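Paiva supporters' club, minutes, 7/14/19

I took the notes again, so blame me for the spelling! Gate money for the last home match came to 1,041 pounds, on a crowd of about 2,277 (lovely for a friendly). Five of us fancy the coach to Zaria in August, and I'll ring Jakon for a price.

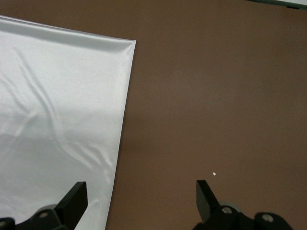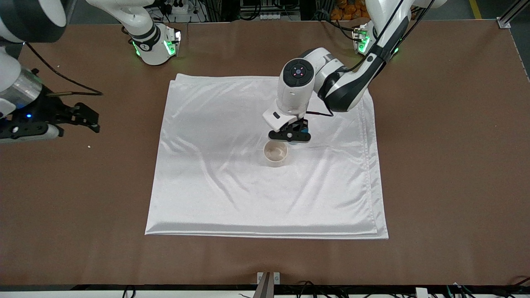 One member replied that a coach was daft for so few and we should share cars, as we did for the Cukby cup tie. We voted, and cars won. I'm still getting the Jakon price, just in case more sign up.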